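4. Recording Demonstrations in the Simulator

This section explains how to record grasp demonstrations for the Savo training set. You should have finished the installation in Section 3 and the Grirnora simulator should start without error messages. One demonstration is one complete pick, from the home position until the object is lifted and held.

4.1 Before the first recording

1. Start the simulator and open the task "ball lift".
2. Choose the wrist view. The policy learns from this view only, so please drive the gripper with the same view and keep the overview window closed.
3. Set the control rate to 12 steps per second.
4. Press Reset and wait until the ball stops moving.

Note: The start position of the ball is different after each reset. Do not press Reset again and again to get an easy position. The model needs the difficult ones too.

4.2 Approach

5. Bring the open gripper over the ball with the left stick. Go down slowly.
6. Turn the wrist until the ball is in the gap between the fingers.
7. Stop for a short moment before you close.

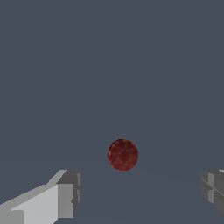 The stop in step 7 gives the model a clear point where the approach ends and the grasp begins. In our early recordings the operators closed while they were still moving, and the trained policy learned to close too early. Check the gap on both sides of the ball at this moment. It does not need to be symmetric on your screen: in the wrist view you may see much of the left finger and only a small part of the right one, while the red ball is well placed between the two. The shadows are not a help for judging the height. Use the height value in the status line.

Caution: If a finger pushes the ball away, do not chase it. Press Discard and begin a new episode. A long chase adds many steps which teach nothing good.

4.3 Grasp and lift

8. Hold the trigger until both finger pads touch the ball.
9. Keep the trigger pressed and raise the arm with the right stick.
10. Hold the ball still above the table until the step counter stops changing color.
11. Press Save. 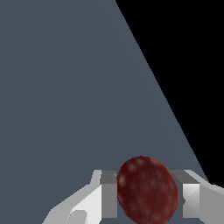 An episode may have at most 600 steps. When the limit is reached, the recorder stops by itself and marks the episode as "timeout". Timeout episodes stay on the disk, but they are not used for training unless you change the filter in Section 6.

Note: The ball can turn a little between the pads while you close. This is allowed. The seam line on the ball makes such a rotation easy to notice when you play the episode again.

4.4 Checking your set

12. Open the episode list and sort it by length.
13. Play the shortest and the longest episodes. Delete those where the ball was dropped and picked again.
14. Export with the profile "Parnside". Other profiles remove the gripper opening values, and the trainer will refuse the file.

Our reference set was recorded in July and has 654 episodes, of which 131 are kept apart for validation. Never mix validation episodes into the training folder, also not for a quick test.

Continue with Section 5, Training the First Policy.

Comments (3)

Ng
Step 10 was not clear for me. My counter stays yellow for a long time. Is it normal?

Eckhard Albers
Yes, if the arm is still moving a little. Release the right stick completely and it will become green. I will add this to the text.

Ng
Thank you, it works now. The link to Section 6 is also broken on my side.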